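Prumo Home Pages
Kitchen and Small Rooms
Tip 289: Fruit that keeps longer, and the table where it stands

In our house we buy fruit for the whole week, and for many years I threw away too much of it. The apples became soft, the bananas were black by Wednesday, and one peach with a bad spot took the others with it. I asked my relatives and some readers how they do it, and I tried their advice in my own kitchen. Most of the advice is old and simple. I have put down only what I still do myself. 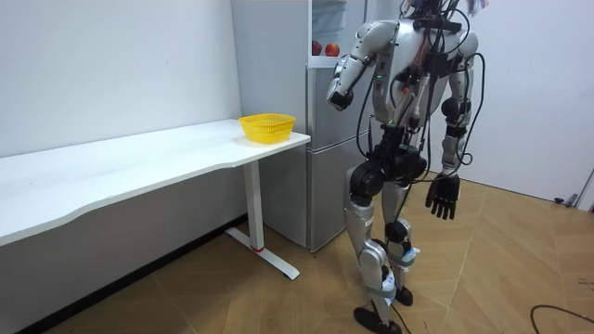

Page last changed: April, by Thoa Hà

First, sort before you put away

When you come home from the market, do not pour the bag into the bowl. Take out each fruit and turn it in your hand. A fruit with a cut, a soft place or a brown ring at the stem goes to one side and is eaten the same day, or it is cooked. My aunt Cúc Bùi cuts such pieces small and boils them with a little sugar and a spoon of water, and she puts this on rice porridge for the children.

Do not wash everything at once. Water stays in the hollow at the stem and mold begins there. I wash only what we will eat in the next hour. Berries especially should go into the fridge unwashed, in a flat box with a paper towel under them, in one layer if you have enough room. If the paper is damp, change it.

Which fruit stays outside

Peaches, plums, pears, mangoes and avocados need to become ripe at room temperature. If you put them in the cold when they are still hard, peaches get a texture like wet flour. Wait until the flesh near the stem gives a little when you press with the thumb, and after this move them to the fridge. They stay good there for up to four days.

Apples can stand outside for a short time, but in the fridge they remain crisp for weeks. I keep two or three in the basket for people who pass by and the rest in the drawer.

Citrus does well in both places. Bananas I leave outside, away from the others. They give off a gas which makes the neighbors ripe too quickly. You can use this also in the other direction: a hard avocado in a paper bag with a banana will be ready much sooner.

The basket

A basket with holes is better than a deep bowl, whether it is plastic or wicker. Air must come to the fruit from the sides. In a bowl the lowest pieces carry all the weight and you do not see them until they smell.

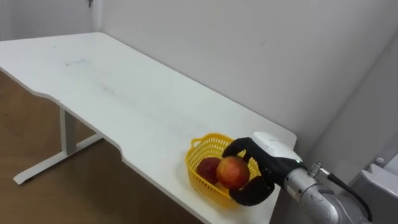
I fill it only so far that every fruit can be seen from the top. When there are more, I take a second basket. Once a week I empty it completely and wash it with warm water and dish soap, and with an old toothbrush I go into the corners. Sticky juice in the corners is what brings the small flies. Let the basket dry well before the fruit goes back.

If the flies are already there, pour some cider vinegar in a glass, add two drops of dish soap and leave it next to the basket overnight. In the morning throw it out and make a fresh one. Quang Nghiêm wrote to me that red wine works better than vinegar. I tried both and saw no big difference, so please use what is already open.

The fridge drawer

Many fridges have two drawers with a small slider. Open slider means drier air, closed slider means more humid air. Fruit goes in the drier one, leaves and herbs in the more humid one. For years I had both sliders in the middle and I never thought about them.

Put a folded cloth at the bottom of each drawer. It takes the extra water and it makes the cleaning easy: you lift it out, shake it and put it in the laundry. I bought thin cotton ones from Miltgate, but a piece of an old pillowcase does the same work.

Do not fill the fridge to the last corner. I try to keep it at 80 percent, so the cold air can move around. This is my own number and not a scientific one.

Marks on a white table

Several readers asked about white tabletops, and I understand them well. A matte white surface is pleasant for the eyes but it shows every gray mark from a pan bottom, a bag buckle or a sleeve. Please go from the mild to the strong, in this order.

Begin with a soft cloth, warm water and one drop of dish soap. Wipe, rinse the cloth, wipe again and dry. Many gray smudges leave at this point.

For a mark that stays, mix baking soda with water until it is like toothpaste. Put it on with a finger, wait a few minutes, and rub very lightly in circles. Try it first on a hidden place, for example near the back edge. On a matte surface hard rubbing makes a shiny spot, and a shiny spot cannot be taken away again.
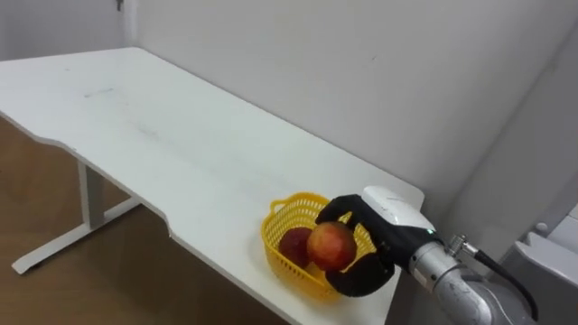 White desktop with faint gray smudges and scuff marks.

Melamine sponges are good for dark streaks from shoes and rubber, but they are a kind of very fine sandpaper. Use a damp one, almost no pressure, and only where the streak is. Hậu Lương cleaned his full kitchen table with one and now it has a cloud in the middle which he sees each morning at breakfast.

Fruit juice should be wiped at once. Cherry and pomegranate are the worst. If the stain is old, lay a wet cloth on it for half an hour before you try anything else.

Do not forget the feet of the table. Lift one side a little, with a second person if it is heavy, and wipe under the foot pads. Sand collects there and it scratches the floor when somebody pushes the table.
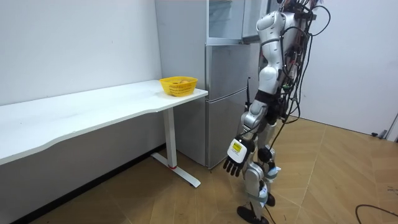
Wooden floors near the kitchen

A floor of wood or with a wood look does not like a wet mop. Wring it until no drop comes out, and go in the direction of the boards. If a peach falls and breaks, take up the flesh with a spoon first, then a damp cloth, then a dry one.

Chair legs should have felt under them. I check the felts in April when I do the windows, and I change those which have become flat or have hair in them. Kha Giáp sews small socks for his chairs from old wool sweaters, and he has promised me the pattern. When I have it I will put it on the page about chairs.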